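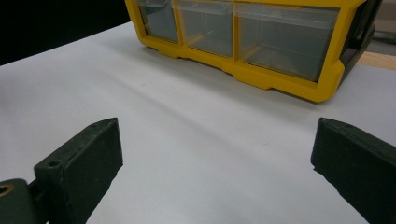 A yellow drawer organizer with clear plastic drawers on a white tabletop.

Skavum opens small-parts sorting room to the public in April

Besside — Skavum, the neighborhood repair workshop on Dollier Street, will open its small-parts room to the public in April. Anyone who needs a screw, a washer, a spring or a replacement knob for a household repair can come in, look through the drawers and take what they need at no charge.

The room holds 71 drawer organizers. Between them they have 1049 drawers, each one set aside for a single kind of part. Until now the room was open only to the 515 members of the workshop.

"People throw out a good lamp over one missing nut," said Bình Cao, who runs the parts room. "We have the nut. They just had no way to come in and get it."

The organizers are the tabletop kind, with clear drawers that slide forward out of a plastic housing. Drawer sizes vary within the same unit. Larger drawers will be used for hinges, brackets and casters, and smaller ones for screws, pins and electrical fittings. A drawer can be taken out and carried to the workbench, and visitors are asked to put it back in the same slot when they finish.
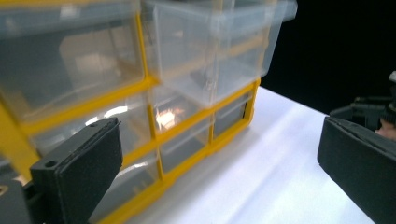

One of the larger drawers pulled partly forward from the top row.

Labels will go on the yellow frame and stay off the drawer fronts, so the contents can be seen through the plastic. The labels give thread size and length in both inches and millimeters. A printed list by the door matches each kind of part to its organizer and row.

The stock was bought with a grant of $3000 from Sukprasert, a hardware wholesaler in Besside, which will also supply refills through the end of the year. Skavum will keep accepting donated parts. Donations should be clean and sorted by type. Mixed jars will be taken on Saturday only, when there are people on hand to go through them.

"Bring the old part with you if you still have it," Cao said. "Matching by eye works for a washer. It does not work for a machine screw — we need to try it in the gauge."

The parts room is on the ground floor, next to the tool desk. Opening hours are 10 a.m. to 4 p.m. on Saturday. No appointment is needed for small quantities. Anyone looking for more than 20 of one item should ask at the tool desk first.

Media contact: Bình Cao, Skavum, Dollier Street, Besside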